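pramlow-corner-cubes

Data card and notes, second pass. Written quickly between shifts so expect gaps. Last edited Oct 26, 2024

What this is

Recordings from the practice bench at the Grerport site. One arm, a white table, small wooden cubes in yellow, blue and green. The arm builds a corner shape inside the marked area, or is walked through it by one of the packers. 473 episodes. Two cameras, one fixed over the bench and one at the wrist.

Pramlow is our name for the whole thing – bench, recordings, and the training hours that go with it. The real cell on the packing line runs on the same arm type. Cubes stand in for the small cartons that go in the corner of a mixed tray.

Who it's for

- people on the line who want to see what their recordings are used for
- whoever picks up the model work after December
- the Sarmiento depot, who are getting the same cell and keep asking

The task

Corner shape: yellow at the corner, blue to its right, green in front of the yellow. Faces touching. All of it inside the black line, doesn't matter where inside as long as nothing sits on the line. The wall is the back edge, there's no line drawn there.

Spare cubes stay outside the line. They're part of the task, the arm has to leave them alone. On the real line there is always something else lying about and the first model went for whatever was nearest.

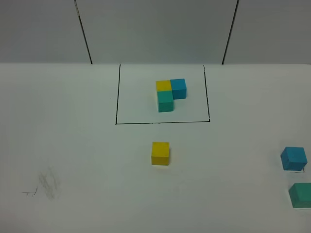 Who recorded it

Packers from both shifts, paid at normal rate, during hours and not on breaks. This was agreed before the first episode and should stay that way if anyone carries on the set. 40 minutes at the bench is the limit per turn. After that people get sloppy with the wrist and start to resent it, fair enough.

No names in the files. Each person has a letter and the list of letters is on paper in the shift office. No faces wanted in the fixed view, if you find one tell us and the episode comes out.

No speed scores either. Episode length is in the data because it has to be, but it is not to be used for judging anybody's work. The site agreed to that in writing. Please dont build a league table out of it, someone already tried.

What the wrist view is good for

Mostly the last bit of the approach. From the fixed camera two cubes can look flush when there's a hair between them. At the wrist everything is close and big and a bit soft, but you get the fingers against the sides of the block and you can judge how square the grip is.
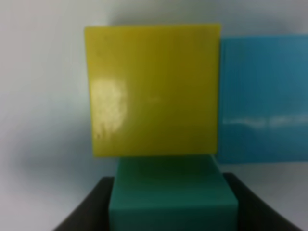
Colour holds up well enough up close, glare is the thing to watch. Shiny patches on the yellow upset the early model more than the blur did. We left those episodes in, the lights over the line are worse than the ones at the bench.

Grip force is not recorded. The controller has it, Pirnum (our logging script) doesn't save it. On the list.

Labels

Each episode has:

- task word: build, extend, clear
- result: done, partial, stopped
- who drove: person or model
- free note, often empty

"Partial" is used differently by the two shifts. Days use it for a gap between cubes, nights use it for a cube on the line. We only noticed half way through and haven't gone back over it. Treat partial as "have a look yourself".

"Stopped" means somebody hit stop. It doesn't mean a fault. People were told to stop it whenever they felt like it, no reason needed, and the first weeks have a lot of these. Keep them in.

Checking an episode

1. Open the fixed view, go to the last still. Is the shape right – yellow corner, blue right, green front, the diagonal spot left empty.
2. Look at the black line. White all round the group is what you want.
3. Check the loose cubes outside. If one was knocked, put it in the note, the label stays as it is.

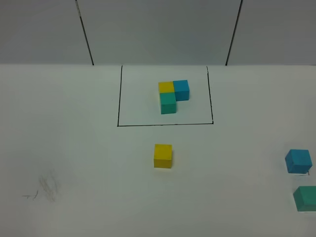

4. Skip through the wrist view for the grip. Only needed if step 1 looks off.
5. Save and go to the next. Don't fix labels from memory at the end of the day.

Known problems

The table has marks on it. A rubbed grey patch and a small squiggle next to it, out in the open part towards the left. They show in both cameras. We had a plan to clean the top and then half the set was already recorded, so they stay. If you train on this and test on a spotless table, check that it still finds its way, ours got noticeably worse. 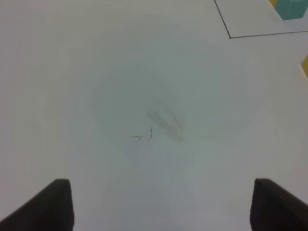

Lighting hardly changes across the set, which is nice for training and bad for everything else. Same with the cubes, three colours, one size. Don't expect it to cope with a crushed carton. The line cell has a person next to it for exactly that.

The wrist camera was remounted 3 times. Angle is slightly different each time and we only wrote down the last one. Sorry.

What changed on the line

Putting this here as people reading the data keep asking, and the Sarmiento lot should have it before their cell arrives.

The arm does corner placing on one line out of 2. The job that went was the bending, reaching to the back of the tray all shift. Most are glad of that. What came in is watching, clearing jams, and topping up the feed, and watching is tiring in its own way. People said so from the first week. Rotation off the cell is now every two hours, it was every four.

Nobody was let go on account of it, but a temp post wasn't renewed and it would be daft to pretend the two aren't connected.

Packers who did bench hours are quicker at spotting when the arm is about to miss. They know what a bad approach looks like from having driven one. They can also restart it without calling maintenence, and there's an argument going on about whether that should be a higher grade. It's with the site manager and the union rep. Our view is yes.

One complaint we haven't solved: the arm has no sense of when the line is under pressure. A person speeds up, cuts a corner, catches up later. The cell goes at its pace and the people either side of it take up the slack. The model can't fix that, it's a line planning matter.

Using the set

Inside the Grerport and Sarmiento sites only for now. Ask before copying it anywhere else. Packers were told where it would be used, so if that changes they get asked again first.

To do

- sort out "partial"
- grip force in Pirnum
- record some with a second table top
- proper write up of the rotation change, with the packers' comments in
- more night shift turns, days are over-represented

Questions to the bench folder, or leave a note in the shift office. Bench is switched off at weekends.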